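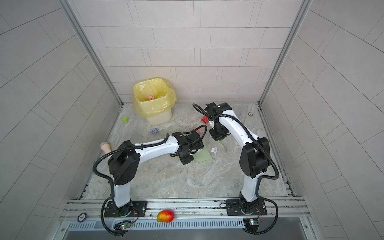
Gray is what you get when everyone in the room is tired, a resident told Serko's town meeting in November, shortly before everyone in the room voted for gray.

The vote ends, at least on paper, a seven-month argument over what color to retile the waiting room at the Lubis ferry landing, a room most passengers use for the time it takes to find out the ferry is late. The winning tile is called Harbor Mist. It beat a shade called Quiet Harbor, which several people at the meeting were unable to tell apart from it even when the two samples were held up together under the good light.

Work is set to begin after the holiday schedule ends. Passengers will wait in the ticket hall while it goes on, and the ticket hall will close at 6 p.m. instead of 8, which the town described in its notice as "extended comfort planning."

The existing tile is pink. It went up when the landing was built, and for decades it drew no comment at all. Then pieces began coming loose near the drinking fountain last winter, the town priced a repair, and it came out that the color had not been made in a very long time. Serko found itself with 293 loyal defenders of pink, going by the signatures on a petition left at the snack counter. A number of the signers gave home addresses in Pasemell, across the water. The town counted them anyway, on the grounds that Pasemell people also have to sit there.

The petition asked for the pink to be matched. Talance, the firm hired to do the work, sent over a sample of its nearest color, which the town clerk's office filed under "salmon, aggressive." A second attempt was closer but came only in a size meant for swimming pools. After that the firm sent a box of 13 samples, all of them gray, with a polite note saying these were in stock.

From there the debate became more technical. One camp wanted the tiles laid in straight rows, as they are now. Another wanted them staggered like bricks, arguing that a crooked wall shows less that way, and the landing has at least one wall that nobody has ever accused of being straight. A third, smaller camp wanted paint. The staggered rows won by a wide margin after the paint people left early to catch the last boat.

There was also the matter of grout. The town's original plan called for white. Anyone who has cleaned a public room with white grout will know how that went over, and the cleaning crew put its views in a letter that was read aloud in full, including the part about the mustard. The grout will now be a darker gray than the tile. This passed without a word against it, the only item of the evening to do so.

Cost came up late. The darker grout adds $200 to the bill, and it was discussed for longer than the rest of the contract put together. One speaker asked whether the money could come from the vending machines. It was explained that the vending machines lose money. Another speaker asked how that was possible, and the meeting moved on.

Fans of the old color have won something. The stretch of pink behind the timetable board is still sound and will stay where it is, partly out of respect and partly to avoid taking down the timetable board, which is attached in a way the town's engineers would like to leave alone. A small plaque had been proposed for the spot. It was voted down after a long exchange over whether the color should be named on it as pink or as rose.

Pasemell, meanwhile, retiled its own landing two years ago in a bright sea green. The job took nine days. Asked how the color had been picked, the Pasemell harbor office said it was the one on the front of the catalog.

The Serko ferry office says the leftover pink tiles that come off in one piece will be stacked by the bike racks, free to anyone who wants them. It asks that people wait until the work has started and not help themselves from the wall.

Search Local Ferries School Lunch Menus Enter keyword Go

Comments (5)

landingrat: I signed the petition and I would like it noted that I thought I was signing for the raffle.

Pasemell Side: Our green is lovely and you are all welcome to come over and look at it. The ferry permitting.

two_sugars: Straight rows would have been fine. That wall leans because the whole building leans. You can put bricks, stripes or polka dots on it and your coffee will still slide toward the ticket window.

Formerly Pro Paint: We did not "leave early." The meeting ran late. Some of us live on the other side and the last boat is the last boat. I'd like to see how the vote goes with a start time of 5.

landingrat: Does anyone know who won the raffle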